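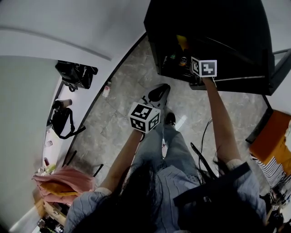 Home Organization and Household Skills – Adult Learning Department, Prerum

Handout 4: Low cabinets, and the stuff we put in them

Hi everyone! A few of you asked for my notes from the low storage session, so I've typed them up, added some bits I forgot to say out loud, and taken out the long story about my aunt's pantry. Bring this with you next time, we'll be using the worksheet part at the end.

We started with the cabinet that opens close to the floor. Nearly every home has one, and it's the one people complain about most in their intake forms. You have to bend or squat to see in, the light is poor down there, and small things drift to the back and stay for years. Look into the black cabinet by the tile floor and you'll get what I mean: something yellow catches your eye right away, there's a little round metal thing that shines, and the rest is pretty dim. Dark interior plus dark items equals stuff you forget you own (I say this as a woman who owned three garlic presses).

So, the first rule I gave you was "pale or shiny goes low." If a thing is white, bright or reflective, it can live in a dark compartment and you'll still find it. Black pans, brown boxes, navy napkins – put those at eye level where the light helps you out.

Second rule, clear your standing spot before you open anything. Feet, cables, bag straps, all of it. You're going to be looking down and reaching forward at the same time, and that's a bad moment to find a cord with your toe.

Third, the landing zone. I got a bit carried away on this one in class, sorry! A landing zone is whatever flat surface sits nearest to where you work, and it fills up with bags. Two black bags and a tan cup on the white surface is a very normal landing zone. The trouble is that it's also the place you want to set things down while you sort. Give your bags a hook or a chair somewhere else, and do it before you start pulling things out, when your hands are still free.
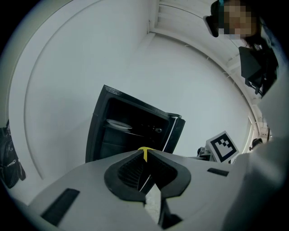

Coralie Hoani

Now, plates. I wanted to talk about the single plate, because it came up when Amra Halilović was describing her Paniven apartment and half the room started nodding. One white plate lying on a dark shelf is so easy to see, and so easy to lift out. You can get your fingers under the rim without moving anything else. Then we add bowls on top, then a lid, then the bowl that doesn't match, and getting to the plate means taking out the whole pile.

My suggestion is to stack like with like, and to leave a hand's width open on one side of the stack. Put flat things toward the front. Handles and utensils don't do well loose on a deep shelf, so stand them in a jar or lay them in a shallow tray. If your cabinet has a door, check that the plates clear the hinge side too. I've chipped a rim that way more than once.

We ran out of time on shelf liner. Short version: plain, pale, wipeable. It brightens up a black shelf like you wouldn't believe.

Worksheet for next time

Pick one low compartment at home. Don't tidy it first!

Set a timer for 17 minutes. Take everything out, wipe the shelf, and put back only what you've used since the start of February.

Write down what you put at the front and what went to the back.

Write down where your bag was while you did it. (Yes, I really want to know.)

If you get stuck, the Ouazzani reading has a good chapter on deep shelves, around 80 pages in. Skip the part on label makers unless you enjoy that sort of thing – I do, but I know I'm in the minority.

Questions can go in the box by the door or you can catch me after class. Next session is drawers.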